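About Us

Hi, and welcome to Kosia! We're a small art supply shop and drop-in drawing room on the corner of Furnival Street, and if you have ever bought a big box of crayons and then only used the blue one, we would like to meet you.

I started Kosia out of my garage with two shelves of paper and a card table. I'd been teaching after-school art for years and I was always running out of the same things (black crayons, glue, patience), so I began buying in bulk and selling the extras to other teachers. The garage filled up. My car lived on the driveway all one winter. By the next December I had signed a lease on the old Astier shoe store, which still has the measuring bench by the window, and kids still stick their feet on it while they wait.

What we're best known for now is loose crayons. You can come in and buy exactly the ones you need, one at a time or by the handful, and you don't have to take a box full of colors you won't touch. People bring us their leftovers too. Church basements, daycare closets, a restaurant that closed and had 1,284 crayons in a soup pot – we've sorted all of it. Everything gets looked over, grouped and set out in plastic baskets and trays, and the really stubby ones go to the melting jar for our Saturday classes.

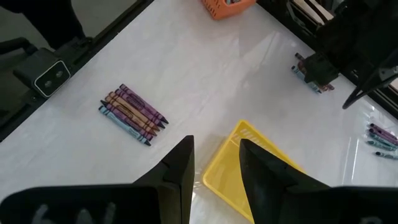
Seven in a row, three of them purple.

I love sorting. I know that's a strange thing to put on a company page, but it's most of what we do all week and I have never gotten tired of it. We work on white tabletops so the colors show up properly. A tan crayon on a wood table is easy to miss, and you'd be surprised how close some of the dark purples are to black until you set them down next to each other on something plain. Wrappers stay on if they're in decent shape. If the wrapper's gone, the crayon goes in with the peeled ones, which toddlers seem to prefer anyway and which are great for rubbings (leaves, coins, the bottom of your sneaker).

Each classroom set we pack has 32 crayons in it. We used to do 33, with one mystery color on top, and then the lids wouldn't close! Teachers can swap anything they like. If your class is drawing nothing but volcanoes for a month, send us a note and we'll go heavy on the reds and oranges. Skin tones are the ones we get asked for most, so we keep the peaches, tans and browns together up front and fill them in every morning before we open at ten.

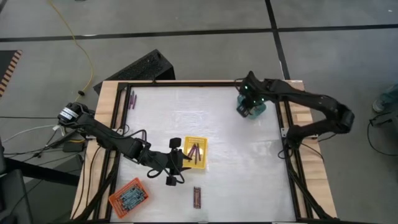 Two robot arms at a white table
The short bundles and the little trays are my favorite part of the job. A tray with three purple crayons in it doesn't look like much, I know, but somebody is going to color an entire wizard with those. When I'm putting a set together I like to pull out one color family at a time and finish it before I touch the next. Other people on our crew grab one of everything and go around again. We've had long discussions about this over lunch and we're no closer to agreeing, so the sets you get from us may have been packed either way.

The drawing room is at the back, past the paper racks. It's free while the shop is open and you don't need to sign up. Bring your own project or use the scrap paper, which comes to us in big uneven bundles from Zosten, the print shop down the block. Grown-ups are welcome without a kid in tow – we have several regulars who come in after work and just shade things for an hour.

We also do birthday tables, school orders and refills. For refills, bring back your old container and we'll top it up with whatever you've run low on. It's cheaper for you and there's less packaging for us to break down.

If you have crayons to give away, drop them off any time we're open. Broken is fine. Please take out the pencil shavings first, and the gum.

Come say hi!

More from Kosia
Refill prices and how they work
Saturday melting class: what to wear
Building a classroom set
Where to drop off old crayons
Paper by the pound
Birthday tables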